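Pleneck grasping study: FAQ
Last edited 2018-10-17

What is this?
Short answers to the mail we keep getting about the Pleneck result. Longer version is in the report, section 2 onward.

What's the claim?
A policy trained on 80 demonstrations with deliberately messy starts does better than one trained on 146 tidy ones. Same arms, same utensils, same network. Fewer demos, more variety in how the handles lie.

What counts as a messy start?
Handles crossing or side by side, one tool close behind another, a bowl resting so the handle arches up off the table. Anything where the fingers can't just come straight down on a lone object.

Which tools?
Kitchen stuff. Spoons, turners, a box grater. Black on black is the hard case, the segmenter (Virk, stock settings) likes to merge two handles into one long thing. We didnt retrain it.
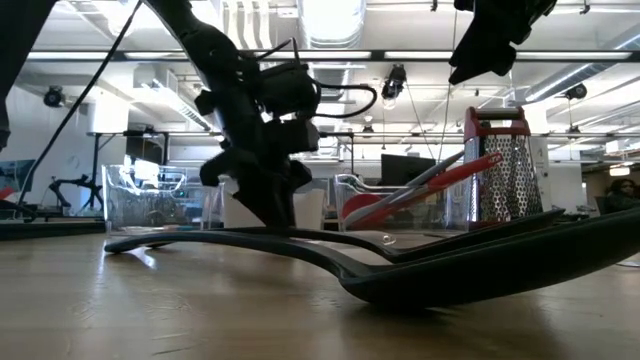

Tariq Niazi wrote in to ask whether the gain is just the policy learning to go slower near clutter, and said he'd want to see both policies run with the speed capped before believing any of it. Fair. We ran that in October, 40 trials per policy, same cap for both. Gap gets smaller, doesn't go away. Numbers are in the appendix.

Why not simulate the messy starts?
Tried. Sumumlow handles rigid contact fine but thin curved handles slide around in ways ours don't. Might be our friction values. Not persuing it for now.

Do both arms matter?
For the result, no. All scored grasps are single arm. Two-arm handoffs are a separate writeup, not finished.

What's a success?
Right tool lifted clear, neighbor not dragged along. If the second handle comes up too it's a fail, even if it drops straight back.

Does it work on other tables?
Don't know. Glossy top gives us bad depth under the lights, we mask the bright patches and move on. A matte surface would probably be easier. Untested.

Can I get the data?
Yes, through the Bririer archive, ask for the Pleneck set. Calibration files are in a seperate folder, grab those too.

Code?
Soon. Needs cleanup.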